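4.2 Handling rules for two-handed demonstrations

I'll be upfront that most of what follows started life as notes taped next to the tables. We had a proper protocol document from the start, written mostly by me, and the operators read it once and then did what felt natural. Fair enough! So when Ecaterina Mocanu and I sat down to turn the Warkance collection into something other labs could follow, we threw out the long document and kept only the rules that people had been using on the floor. There are 10 of them, listed in full in Appendix B, and I want to talk through the ones that caused the most argument.

The first is the parked-hand rule. A lot of our tasks need only one gripper for the first few seconds, and the other hand has to go somewhere. In the early sessions it went everywhere: behind the back, down by the hip, up to scratch a nose. Each of those gives you a stretch where the markers on the idle gripper leave the head view and the pose track has to be stitched back together later (Spyros Lazarević did a lot of that stitching and has opinions). The rule now says that the idle gripper stays out in front of the body, over or near the close edge of the table, jaws empty, with at least one marker face turned up toward the head camera. It doesn't have to be perfectly still. We tried asking for still, and people went stiff as boards and their working hand got worse too.

The second is the open-wide rule. Before closing on anything, the operator opens the jaws well past the width of the object and gets them on both sides of it. This sounds almost too obvious to write down, but when you do the same pick over and over you get lazy and start nudging in with the jaws half open, and the object slides before you've really got it. Figure 7 has both rules going at once, on the cup task.

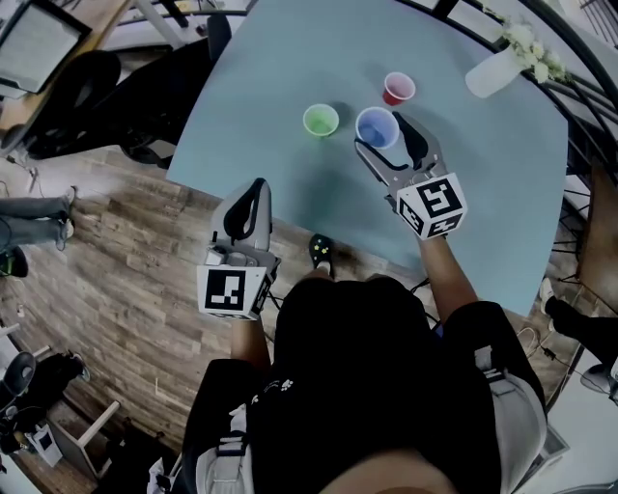

Figure 7. Cup task from the head view: left gripper parked near the table edge, right gripper open around the blue cup before closing. Cube markers are visible on both grippers.

We like the cups for teaching these two rules. They sit close enough together that a sloppy approach to one is likely to bump another, and the colors make it easy to call out a target. Kastriot Petek ran the training for new operators and had everybody do the cups before anything else, and I think that was the right call – the habits carried over to the harder tasks better than any amount of me talking.

Third, and this one I lost: I wanted the tabletop cleared of everything that isn't part of the task. Ecaterina argued that a policy trained on bare tables is going to have a bad day in anybody's home, and that we should allow things like a vase of flowers as long as they stay out of the reach path. We settled on her version. Non-task objects are allowed toward the rim, they can't be touched during an episode, and if one does get touched the episode is flagged and kept in a separate folder. The same goes for people. Others may stand near the table during a take, and they may show up in the view, but they don't reach over it and they don't hand anything to the operator until the take is closed.

Floor safety gets its own rule, and I'd put it higher than I used to. An operator in the middle of a take is looking at their grippers, so anybody nearby has to do the looking for them. Cables should be run away from the operator's feet, and whoever is closest checks before calling the start. Relu Buzatu asked for this one after our January sessions and I'm glad he pushed.

As for what all this bought us, the review pass covered 910 episodes of the cup task. Of those, 277 were sent back under the rules above, most of them for a parked hand that had wandered out of view. I was a bit shocked by that number, since I'd figured the open-wide rule would be the main offender. We didn't have a control group, so please don't read it as a measured effect of the rules. It's a count of how often careful people break them, and I'd plan a collection schedule with that in mind. The next section covers how the rejected takes were re-recorded.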